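在 Rerkdale 看了一下午网线和机架

从车站出来要换131路,坐到底,再沿着河往回走一小段。我上次来 Rerkdale 还是好多年前,那时候河边全是仓库,现在门脸都刷过了,有一家卖面包的,有一家修自行车的,再过去就是 Mastum 的院子,门牌81号,数字钉得很高,我从底下走过去两趟才看见。星期六下午的开放日,说是两点开门,我一点半就到了,站在院子里跟一只猫互相看了半天,后来里面的人看不下去,招手让我先进去喝杯茶。

先说说为什么会跑这一趟。我家去年装修,弱电箱是我自己非要管的,跟师傅吵了好几回,最后走的线能用是能用,可每次打开箱门,里头像一碗没拌开的面。朋友们都知道我有这块心病,所以 Mastum 一贴出开放日的消息,我同时收到三个人转来的链接。消息写得很朴素:看看设备怎么插、线怎么理,想问什么都可以问。我这个人对“想问什么都可以问”是没有抵抗力的,当天晚上就列了一张单子。

茶是薄荷茶,杯子很大。屋里比我想的要亮,也比我想的要安静,说话都不自觉放低了声音。Valentin Danzer 那天负责带我们这一拨,个子高高的,讲话慢,德语口音的英语,遇到想强调的词会停下来等你点头。我特别喜欢这种讲法,笔记都来得及记(虽然回家一看,有一半我自己也不认得了)。

他一上来没讲设备,先讲颜色。他说他们这边有个老习惯,凡是要人动手去碰的、去找的小东西,能挑黄的就挑黄的。深色底子上一点黄,眼睛扫过去就停住了。我当时心想这算什么窍门,谁不知道黄色显眼,可是等我自己凑到跟前去看那些又细又小的零碎,才觉得他说得一点都不夸张。我这个年纪的眼睛,近处的东西已经要拿远了看,要是再来个黑的放在黑的上,那真是要命。
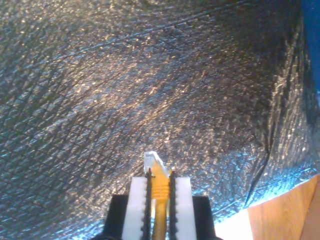
细细的一支黄,顶上一小截半透明,背后是揉皱的深色底子。

我在这儿站了挺久。旁边一对父子也在看,小男孩大概上小学,一直踮着脚,他爸爸就一直拎着他的后领子,怕他往前扑。小男孩问黄的是不是比较快。Valentin 很认真地回答他,颜色跟快慢没有关系,只跟找起来费不费劲有关系。小男孩显然很失望,不过过了一会儿又高兴起来,因为他爸爸答应回家给他的台灯线也贴一截黄胶带。

我倒是把这句话记在了单子的最上头。家里的线我当初全买了白的,觉得干净,结果现在要拔路由器那根,得一根一根捋过去,捋到头才知道拔对了没有。

机架

往里走就是我最想看的了:一个小小的黑色开放式机架。我一直以为机架都是那种一人多高、带玻璃门、嗡嗡响的大柜子,只有公司机房里才有,没想到可以做得这么小,两根立柱,上面一排小方孔,设备一层一层往上码就行了。最上头是一台深蓝色的 NETGEAR 交换机,网口分成两组挨着,底下紧跟着一台 Dell 的黑色服务器,前面密密麻麻都是槽和接口。再往下垫的是深色的气泡膜,皱巴巴地铺开一大片。

说实在的,气泡膜这个细节特别打动我。我在家里鼓捣设备,从来都是直接往餐桌上一搁,搁完了才想起来心疼桌面,然后满屋子找毛巾。以后我也要存一大卷。黑的哪里有卖我还没查,当时光顾着看孔了,忘了问。

开放式的好处,你站在跟前一看就懂了。哪个口插了东西,哪个口空着,线从哪儿出来往哪儿弯,一目了然。我家那个箱子是嵌在墙里的,深是够深,手伸进去就看不见手指头在干什么,全凭感觉。我把这个苦处说给同来的人听,大家都笑,有位太太笑得特别响,我怀疑她家也是。

讲到顺序的时候,他们的做法是轻的在上,重的在下,常插拔的口放到眼睛平视或者再低一点的位置。听上去平平无奇,但我回想自己的箱子,常碰的偏偏在最里头,最上面供着的是一个从来不用的电话模块。唉。
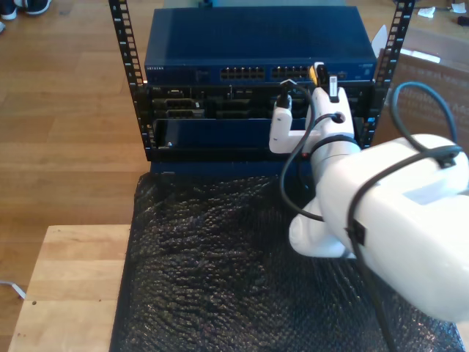
Valentin Danzer 听我絮叨完家里的箱子,插了一句,说他自己家的也好不到哪里去,做这一行的人回到家里最懒得理线,他太太管那个角落叫 Mösli,是她老家一块湿地的名字,意思是脚踩进去就拔不出来。他又说,想改的话别一口气全拆,先挑最常拔的两根,换个颜色,写上名字,过一个月再看还想不想动别的。

我觉得这个建议好就好在它小。一口气全拆这种事我干过,拆的时候豪气冲天,到了半夜坐在一地的线中间,全家没网,那滋味我不想再来一回。

顺便记一下标签。他们用的是一套叫 Dudix 的编号办法,据说是院子里几个老同事自己定的,字母代表房间,后面的数字代表口,再后面才是设备。墙上贴着一张总表,我看了一眼,已经排到182了。我问这么多号万一写错了怎么办,他们说那就划掉,重新往后排,旧号绝不再用。宁可号码越来越大,也不要两根线叫过同一个名字。这条我也抄下来了,虽然我家一共也没几根线。

布和绳子

中间有一段是讲布和绳子的,我差点以为自己走错了场子。来看网线的人一听说要讲布,有两位就溜出去接电话了,我倒是留了下来,因为我母亲是做窗帘的,我从小在布堆里长大,看见织得密的料子就忍不住想凑过去。

料子是黑里带一点点蓝的那种深灰,织纹一粒一粒鼓起来,斜着排过去,有点像编篮子的纹路。光一照,高的地方泛出一层冷冷的青,低下去的地方就黑透了。上头躺着一根细绳,浅浅的米黄,绳头散开了,分成一个小叉。我妈要是看见散开的绳头,肯定当场就要找打火机燎一下,或者拿线缠两道,她见不得这个。

讲的人倒也正好说到这儿。他说收线的时候,很多人喜欢用塑料扎带,一拉到底,勒得死死的,下回要加一根线就只好剪掉,剪的时候一不小心还把线皮剪了。用布条、用软绳,松松地绕一道,打个活结,线不受罪,人也不受罪。绳头要处理,不然越散越短,散到最后结也打不住。至于布,设备暂时不用的时候盖一盖,挡挡灰,用之前掀掉就好,可千万别盖着就开机。

我举手问什么布都行吗,毛巾行不行(还是惦记着我家那些毛巾)。回答是毛巾爱掉毛,毛掉进接口里不好清理,宁愿挑织得紧一点的。这句话我听了特别服气,跟我妈挑窗帘里衬的讲究几乎一模一样。

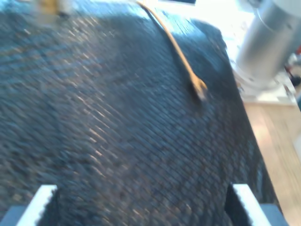

有位读者看了我先发在群里的几段话,回复说她用旧鞋带捆线捆了十几年,从来没有出过毛病,鞋带两头本来就有硬壳,连绳头都不用管,穿孔也方便,就是颜色花了一点,她先生嫌难看,她说难看才好,难看才找得着。

我读完立刻去翻鞋柜,还真翻出来好几副,有一副是荧光绿的,连我自己都想不起来当年是为了哪双鞋买的。就它了。

插头

最后一段是插头,也是人围得最多的一段。一根黄色的网线,插头套着黄色的护套,前面那一小截是透明的,夹在一个带棱的白色小座子上,后面的线弯弯地拖到深色垫子的另一头去。这么放着看,比拿在手里看舒服得多,手一抖什么都看不清,更别说还要腾出一只手来指给别人看。

Valentin 讲了讲护套是干什么用的。我以前一直以为就是个装饰,顶多是为了配色,原来它还管着后面那一段线弯得不要太急,也护着上面那个小小的卡扣。卡扣我可太熟了,我家的线十根里有一多半卡扣是断的,断了以后插进去也能用,但是碰一下就松,松了就断网,断网了孩子就在楼上喊。为这个我每个星期少说要爬一趟楼梯。

大家于是开始比谁家断得多,气氛一下子热闹起来。那位笑声很响的太太说她家用透明胶把插头粘在路由器上,粘了三年,胶都黄了。有人说拔的时候总忘了按卡扣,直接拽线。有人说按是按了,指甲劈了。Valentin 听着,很同情地点头,然后给我们讲了他的手法:先把插头往里轻轻推一下,再按,再往外退,这样卡扣是松着的,不用使蛮劲。我回家试了,确实顺当,就是总忘记先推那一下,还要再练练。

关于要不要自己压水晶头,场上意见不太统一。有几位很热衷,说压好一个特别有成就感。我自己是压过的,压了六个废了四个,成就感没有,火气倒是不小,所以我站在买现成线的那一边。讲的人两边都不得罪,只提醒说长度要量好再买,宁可长一点,多出来的绕个大圈放着,不要绷得笔直。绷直的线,你把设备往外挪一挪擦个灰,它就掉了。

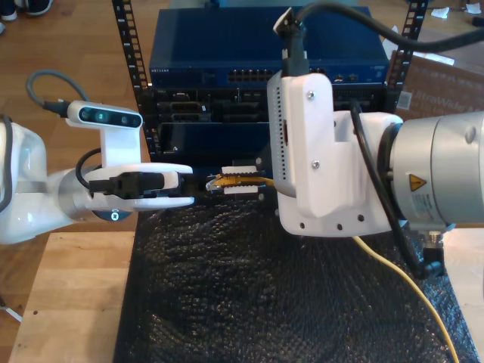
要是你也想去

开放日下次是六月,还是周末的下午,进门不要钱,茶也不要钱,门口有个罐子,愿意放多少放多少。从车站走过去也行,沿河一直走,天气好的话很舒服,只是中间有一段在修路,推婴儿车的话还是坐131路省心。面包店四点以后就没剩什么了,我出来的时候只买到一个芝麻圈,站在河边吃完的,相当好吃。

问题最好提前写下来。我那张单子问掉了一大半,剩下关于无线信号的几条他们不讲,让我别急,说秋天可能另开一场。屋里不大,一拨人多了后排就看不太清楚,个子不高的朋友请尽量往前站,不用不好意思,我就是往前站的。穿的鞋要舒服,从头到尾基本都是站着,只有喝茶那个角落有几把椅子,早早就被人占了。

我自己的弱电箱,目前的进度是:常拔的那两根换成黄的了,标签写好了,荧光绿的鞋带也用上了一根。那个从来不用的电话模块还在最上头,我打算等下个周末家里没人上网的时候再动它。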